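Wemow Housewares Newsletter

Table Goods: Sorting and Storing Mixed Chopsticks

Posted 3/2/20

The March table goods item covers chopsticks, which account for a larger share of reader mail than their size would suggest. Most of the questions concern the same situation: a kitchen that started with one matched set, added a second, and now has a holder full of sticks that differ in length, finish and weight. The notes below apply to wood and bamboo sticks used daily. Lacquered presentation sets are a separate subject.

Pairing

Sort on a plain surface with the whole stock laid out at once. A cloth in a solid color is better than bare stone or tile, as the sticks do not roll and the grain and banding are easier to read. Take the decorated ends first. Painted or patterned sticks can be matched by the order and width of their bands. Plain sticks take longer and should be matched by length, then by the section of the thick end, then by any engraving.
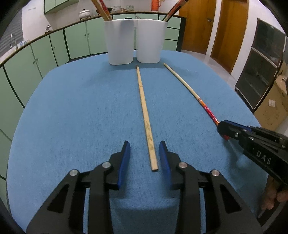
Plain stick with engraved markings, left; banded stick with red patterned end, right.

Two sticks of the same nominal length can differ by 2 or 3 mm at the tip after a period of use. This is tolerable for eating and poor for cooking, where an uneven pair tends to twist when turning food. Hold the pair upright on the table with the thick ends down and compare the tips. If the difference is visible at arm's length, reassign one of the sticks or retire both to stirring duty.

Nodes on a light stick are not a defect. They are worth using as a secondary match, given that sticks from the same batch often show them at unrelated heights and a pair with similar nodes is easier to find again in the holder. A node with a raised edge should be smoothed with fine paper along the length of the stick, never across it.

Inspection

Check the working third of each stick under a good light. Discard any stick with a lengthwise split, a soft tip or paint lifting close to the part that enters the mouth. Darkening at the tip is common on untreated wood and is acceptable if the surface is still firm and has no odor. Bowed sticks can be kept for cooking if the bow is slight. Roll the stick on the table to test for this; a bowed stick will knock.

Holder

A divided holder with two cups remains the most practical arrangement for a small kitchen. Assign one cup to each family of sticks and do not mix them, even when one cup is nearly full. Spoons can share a cup if they stand against the divider, where they take up the least space and do not push the sticks apart. 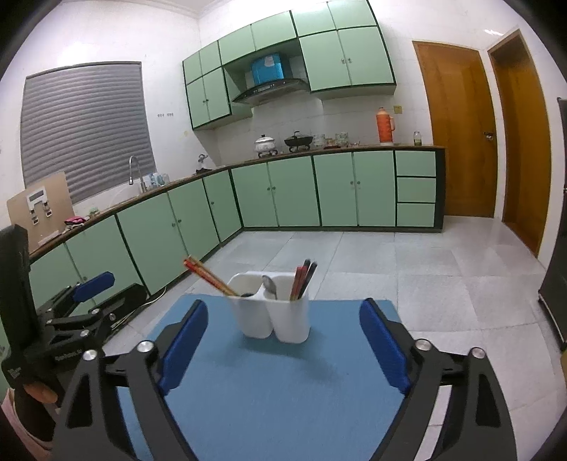
Cup width is the figure to check before buying. In a wide cup a small bundle will lean heavily over the rim, and a light plastic holder may tip when the sticks are pulled from the leaning side. Either fill the cup or choose a narrower one. Tapered cups hold the lower ends together and reduce the spread at the top, although they are slower to dry at the base.

Drainage matters more than material. The holder should have open holes or slots in the floor of each cup and feet or a rim that lifts it clear of the counter. Grindale, our two-cup model, stock number 2841, has slots in both floors and a removable tray. The older Flullasthorpe has a solid floor and should be used for dry storage only. Replacement trays for the Grindale can be ordered separately and also fit the single-cup version.

Stand the sticks with the decorated ends up. The bands are then visible and a pair can be pulled without handling the tips. Wash the holder itself weekly with hot water and a bottle brush, paying attention to the inner corners, and let it dry upside down before it is refilled.

Quantity

More than 23 sticks in a single cup is too many for a household holder of ordinary size. Air does not move through the bundle and the center stays damp. Move the surplus to a drawer, tied in pairs with cotton string, and rotate it with the daily stock every few months.

The next table goods item covers spoon rests and small trivets.

Text: Mridha, table goods desk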